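Inicio | Programa | Apuntes | Prácticas | Lecturas | Contacto

Taller de organización y empaque de productos secos
Apuntes de la unidad 4: la caja surtida

Hola otra vez. Como en la unidad anterior me pidieron que dejara por escrito lo que voy diciendo mientras trabajamos en las mesas, aquí van mis apuntes, un poco más ordenados que mi forma de hablar (¡tampoco mucho!). Léanlos antes de la práctica y tráiganlos impresos si les gusta rayar, que yo soy de rayar.

Vamos a hablar de la caja surtida: la caja abierta, de regalo o de despensa, en la que conviven bolsitas de distinto tamaño, de distinto material y con distinto contenido. Parece lo más sencillo del temario y es donde más cajas mal cerradas recojo en diciembre, cuando hacemos la tanda grande para el mercado de Gultdale.

4.1 Por dónde empezamos

Antes de tocar una bolsa, la caja. Ábranla del todo, levanten bien las esquinas y pasen la mano por el fondo. Si queda una solapa a medio asentar, el fondo hace una especie de lomita y todo lo que pongan encima va a resbalar hacia los lados. A mí me pasó con un pedido entero para Stallulia: cajas preciosas, llenas con cariño, y todas panzonas. Las tuve que vaciar una por una en el suelo de mi cocina.

Si la caja tiene un borde de color o un ribete, cuídenlo desde el principio. Es lo primero que se ve al abrir y lo primero que se raspa cuando uno mete las cosas con prisa. Yo apoyo la muñeca en la mesa y no en la pared de la caja, y con eso me ahorro la mayoría de los raspones.

Saquen también todo lo que van a meter y pónganlo al lado, a la vista. Sí, ocupa mesa. Pero meter a ciegas, sacando de una bolsa grande lo que vaya saliendo, termina siempre en lo mismo: lo grande queda para el final y ya no cabe.

4.2 Los materiales y cómo se portan

Aquí quiero que se detengan un poco, porque en la práctica la gente trata igual un sobre metalizado que una bolsa transparente, y no se portan igual.

Sobres metalizados. Son los brillantes, los que hacen ruido. Si vienen sellados con aire dentro, tienen una barriga en el centro y las esquinas planas. La barriga protege el contenido, así que no la aplasten para ganar sitio; he visto sellos reventados por eso. Se agarran por los costados, con presión pareja, y se bajan hasta el fondo. Soltarlos desde arriba es tentador (¡yo también lo hago cuando estoy cansada!), pero caen de lado y luego hay que acomodarlos dos veces.

El metalizado guarda memoria de los dobleces. Una arruga marcada se queda ahí para siempre, de modo que si el sobre tiene una cara bonita, con letras o dibujo, decidan desde el principio cuál va hacia arriba y no lo anden girando.

Bolsas transparentes. Arrugan mucho, pero la arruga importa menos porque lo que se ve es el contenido. El cuidado es otro: se pegan entre sí, sobre todo en días secos, y al sacar una sale otra detrás. Sepárenlas con algo opaco en medio. Si el contenido es oscuro y la caja es blanca, tienen ya un contraste bonito sin hacer nada, y lo pueden aprovechar poniendo la bolsa junto a una pared clara.

Envolturas impresas de colores. Las alegres. Un verde o un naranja en el fondo levantan mucho la caja cuando asoman entre lo demás. Mi manía personal es no juntar todas las de colores en una esquina; las reparto y dejo que se asomen.

Plásticos de color liso. Un rosa, un amarillo. Funcionan como relleno vistoso y aguantan que les pongan algo encima, siempre que no sea pesado. Revisen que no tengan puntas.

4.3 El orden de llenado

Mi orden, que pueden discutirme en clase, es el siguiente.

Primero lo plano y firme, pegado al fondo. Después lo blando con forma irregular, contra las paredes. Luego los sobres inflados, hacia el centro, porque son los que se van a ver más y los que menos peso soportan. Al final, las piezas pequeñas, en los huecos que hayan quedado.

En el cuaderno de Catterall, que es el que usamos para los ejercicios, viene al revés en lo de los inflados: los mandan a las orillas para que hagan de cojín. No es mala idea cuando la caja va a viajar. Para una caja que se entrega en mano yo sigo prefiriendo el centro. Prueben las dos y me cuentan.

Un detalle que parece tonto: trabajen con la caja un poquito girada, en ángulo respecto a ustedes. De frente, la pared más cercana estorba y uno acaba metiendo todo hacia atrás. Girada se alcanzan mejor las esquinas. Los zurdos suelen girarla hacia el otro lado, y está perfecto.

4.4 Cuando hay más de uno en la misma caja

En la práctica van por parejas, y de ahí salen los choques. Lo que nos funciona es que uno entre desde delante y otro desde un costado, cada quien con su pieza, y que el del costado se quede en su mitad. Si los dos entran por el mismo lado, se tapan, se empujan y alguno suelta la bolsa antes de tiempo.

Tampoco conviene que los dos lleven sobres inflados a la vez. Uno con el metalizado, otro con la bolsa transparente, por ejemplo; así no se disputan el mismo hueco y se va viendo cómo combinan antes de soltar.
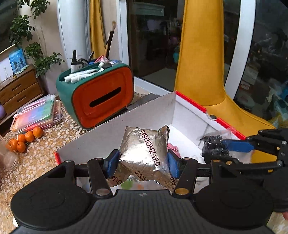
Fig. 1. Sobre metalizado y bolsa transparente en una caja blanca con ribete rojo.

Fíjense en la barriga del sobre y en los pliegues que salen hacia las esquinas, porque eso es lo que les decía en 4.2. Está agarrado por los costados y las letras de la cara, ese «ZHOUSHI» en diagonal, se siguen leyendo. A la derecha del sobre hay un plástico rosa en el fondo, a medio tapar, y por debajo asoman un verde vivo y un poco de naranja. Con esa combinación yo dejaría el rosa descubierto, al menos una parte, y buscaría para la bolsa de contenido oscuro un sitio contra la pared blanca.

4.5 Práctica

Cada pareja recibe una caja y un surtido. Tienen 15 minutos para el primer llenado. Sin hablar de estética todavía: solo que quepa y que la tapa baje sola. Después vacían, comentan entre ustedes y vuelven a llenar, ahora sí pensando en cómo se ve al abrir.

Para la segunda ronda anoten en la hoja:

- qué pusieron en el fondo y por qué
- qué sobre quedó con la cara hacia arriba
- qué hueco les sobró y con qué lo llenaron
- si cambiaron el giro de la caja entre una ronda y otra

La práctica vale 50 puntos y la hoja de notas otros 15. No descuento por cajas feas, se los prometo. Descuento por sellos abiertos, por bordes raspados y por hojas en blanco.

4.6 Dudas que me hicieron por correo

¿Puedo pinchar el sobre para sacarle el aire? No, por favor. Si no cabe inflado, necesitan otra caja o menos cosas.

¿Y si el surtido trae dos sobres iguales? Pónganlos separados, o uno encima de otro un poco desfasados para que se lea la cara de los dos. Encimados del todo, el de abajo no se ve al abrir.

¿Se puede usar papel de seda? En esta unidad todavía no. Lo vemos en la siguiente, con las cajas Grudico, que son más hondas y lo piden a gritos.

¿La tapa tiene que cerrar plana? Tiene que bajar sin que la empujen. Si levanta una esquina, casi siempre hay una bolsa doblada debajo, y suele ser una transparente que se metió de canto.

Para la próxima: lean en el cuaderno de Catterall desde la página 53 hasta la 80 (los recuadros se los pueden saltar) y traigan de casa una caja vacía cualquiera, limpia y con las cuatro esquinas enteras. Ah, y tijeras de punta redonda, que las del taller ya no cortan ni el aire.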